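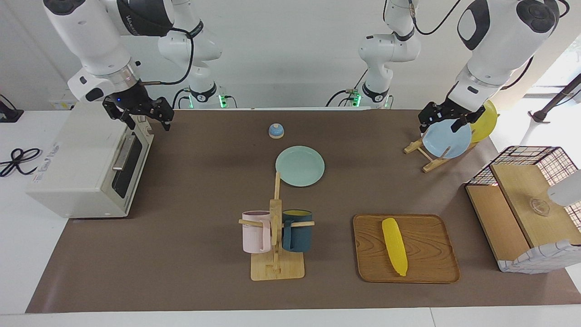 From: Abrehet Sisay
To: home-automation list
Subject: Re: Can any of them do the washing up yet?

Iraklis Liapis wrote:

> I've been reading this list for 7 years and every spring somebody says
> the household robot is nearly ready. My dishwasher still needs a person
> to fill it and a person to empty it. Can any machine put a plate in a
> rack without a special plate, a special rack and an engineer standing by?
> I'd settle for one that clears up after breakfast.

Iraklis, I think you're asking at a good moment! Plates in racks are just the sort of thing I've been following, and I'm more cheerful about it than I was last year.

A dish rack is harder than it looks. The plate has to be held by the rim, turned upright and lowered between two bits of wood with very little room on either side, and then the fingers have to open without tipping it over. Two-fingered grippers are perfectly all right for this (I used to think you'd need a proper hand, and I've changed my mind). A plate standing up in a rack gives them an edge to close on. A plate lying flat on a mat is another matter – there's hardly anything to get under, and most of the failures I've watched start there.

Mugs on a mug tree are my favourite test. You have to find the handle, work out which way it faces and get it over the peg, all while the other mug is in the way. Lanying Song at Tarker ran 300 goes at that with a pair of arms and sent me her notes. The first mug went on nicely nearly every time. The second one knocked the first about rather a lot, and she ended up scoring the pair together, which I think is fair.

Then there's the toaster oven. Opening a door by its bar handle is fine. Turning a small knob to the right place is still where I'd put my money on the human. Deming Shao disagrees with me and says the knobs at Laron are going well, so perhaps he'll write in.

So, to answer the question: one chore at a time, on a table, with the things more or less where the machine expects them, yes. A whole breakfast, with crumbs and a wet sink and somebody's phone under the napkin, no. Speed is the other thing. I can empty a rack while the kettle boils, and I haven't yet seen a pair of arms that could keep up with me.

I'd still love to have one. It could take all evening over five plates for all I care, as long as I was in the other room!

Does anyone have results with glass? Jianhua Tian mentioned clear tumblers back in September and I never heard how they went.

Abrehet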